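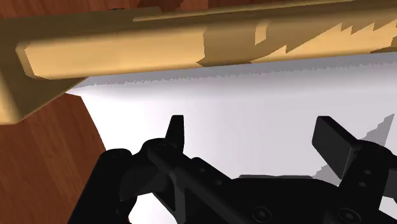 PLURKULANO, October

By the Esley equipment desk

2 comments | 7 shares

Skedis sells its gripper simulation package as a way to settle the hardware question before the purchase order goes out. We ran it for that purpose. Our shop had a budget line for one arm and one two-finger gripper, and the job was picking up long wooden parts from a flat white surface.

The license is 2822 per seat per year. Support is included for the first 90 days and billed by the hour after that. Plan for the second figure, as setup questions kept coming well past the trial period.

Import was straightforward. The black gripper model came in with its linkages, brackets and screw heads in place, and the joint limits matched the data sheet. Wood parts are plainer: a beam is a smooth block with soft edges and a tan finish. That is enough for reach and clearance checks. It is not enough for grip force, which we still had to test on real stock.

The close view from behind the fingers was the most useful one for planning. It shows how much room the fingertips have on the way to the part, and it led us to drop a larger gripper body from the quote. The saving covered the license.

Rendering is the weak point. Shadow edges are jagged, both on the beam and on the surface under it. For a layout study this does no harm. Anyone who intends to train a vision system on the output should ask for a sample set first and price the higher render tier, which Skedis quotes separately.

Ejigu offers a similar package at a lower seat price, but charges for each gripper model. With 7 models on our short list, the two totals came out close. A shop that has already picked its gripper would pay less with Ejigu.

Rating: 7 out of 10. Buy one seat, share it between planning and controls, and hold back money for a physical grip test.

This site uses cookies to remember your settings. Accept | Manage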